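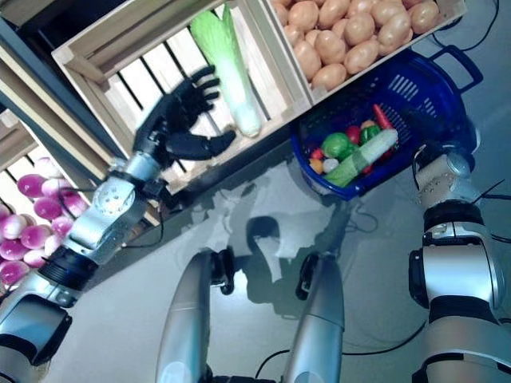

Come help us play store (paid, part time, starting in March)

Hi! I'm Laine Pärn and I run Omora, a pretend produce market for kids, and I'm looking for two people to join me on the floor. If you've ever caught yourself rearranging the leeks at the supermarket because somebody left them the wrong way round, please keep reading.

Omora is one big room set up like the vegetable section of a small-town grocery. We have slatted wooden crates, dark blue shopping baskets, a counter, a scale, and more potatoes than anybody needs. Kids take a basket, fill it, carry it up to the counter, pay with paper money they've made at the craft table, and then (this is the important part) put everything back so the next group can shop. The putting back is where most of the job is. A pepper will end up with the turnips. A tomato will end up in somebody's hood. You'll want to be the kind of person who finds this fun, at least until lunch.

What you'd be doing

Mornings start at 8:30 with stocking. Potatoes go in their own crate, turnips in theirs with the purple tops up so they look nice, and leeks in the one beside the potatoes. The baskets get wiped down, handles too, and stacked by the door. Then the first group comes in at 9:30 and you're a greengrocer for the rest of the morning. You'll weigh things, make up prices, pretend to be out of carrots, and let a five-year-old talk you into a discount.

Groups are never bigger than 17 kids, and they always bring their own teacher or parents, so you're not babysitting. Each visit lasts an hour. Between visits we do a quick sort of the room, and after the last group leaves we do the slow one: every crate emptied, checked for cracked or chewed pieces, and packed again. I like to put the radio on for that. You get a say in the station.

There's also some making and mending. Slats come loose from the crates now and then and need gluing, and we paint new signs when we change the room over. This spring we're adding a soup corner called Rana, where kids can bring a full basket and "cook" what they bought. I've got a big pile of ideas for it and not enough hands, so if you can sew a felt noodle or build a stove out of a cabinet, tell me in your note!

Who I'm hoping to hear from

You don't need a teaching degree. Our last hire came from a garden center and the one before that from a shoe store, and both were wonderful with the kids from the first week. I do care that you're patient, that you can kneel and get up again a lot, and that you can lift a full crate with one other person helping. You should be comfortable talking to grown-ups too, as the teachers ask plenty of questions. A second language is a big plus. We get families who speak Spanish, Russian, and Vietnamese, and it's lovely when a shy kid hears the word for potato the way Grandma says it.

You'll need to pass a background check before you start. I pay for it and do the paperwork with you.

Hours and pay

It's 6 hours a day, four days a week, with a paid lunch break in the middle. Pay is $17 an hour to start, and we look at it together after your first season. We close for two weeks in summer. There's free parking behind the building, and the Skundley Street bus stops right out front.

Try it first

Before anybody signs anything I ask people to come in for a paid trial morning. You'll stock the crates with me, work one visit, and then we'll sit down with coffee and you can tell me what you'd change. Last year's trial mornings got us the low shelf and the rule about one leek per basket, so I do listen.

How to apply

Write me a short note, half a page is plenty, and tell me about a store you loved as a kid and why you'd like to work in this one. Add your phone number and the mornings you're free. A résumé is fine if you have one handy, but I'll read the note first. You can drop it in the mail slot at Omora or leave it at the front desk of the Vovix building next door, marked for Laine. I'm usually in until 4 in the afternoon if you'd like to hand it over yourself and have a look around, just knock hard if the radio's going.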